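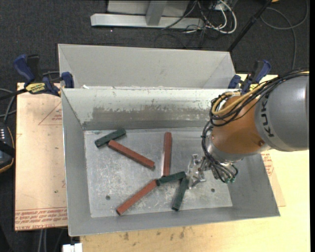 Section 4: Collecting Grasp Examples

This section covers recording bin-picking examples for the Visley learning system. Finish the arm calibration in Section 3 before you start.

4.1 Preparing the bin

1. Clamp the bins to the table on opposite sides. Push on the front rim by hand. If anything shifts, tighten the clamps again.
2. Drop the bars into the front bin. Do not arrange them. Bars that touch or nearly touch are good examples and should stay as they fall.
3. Check that cables and hoses on the wrist can follow the arm over the bin wall without catching on a clamp.

CAUTION: Keep hands out of both bins whenever the arm is enabled.

4.2 Recording

1. Select New Session and enter the operator name.
2. Choose a bar and lower the gripper beside it at reduced speed.
3. Press Record, close the gripper, and lift.
4. Mark the attempt Good or Failed. Save failed attempts too.
5. After every two attempts, stop the arm and stir the bars.

NOTE: Scratches on the bin floor can show up as false edges in the preview. Do not edit them out.

The starter set supplied with Visley holds 2521 attempts, recorded by Savita Sengar and Géza Balogh. Add your own attempts in a separate folder. To merge folders, see Section 6.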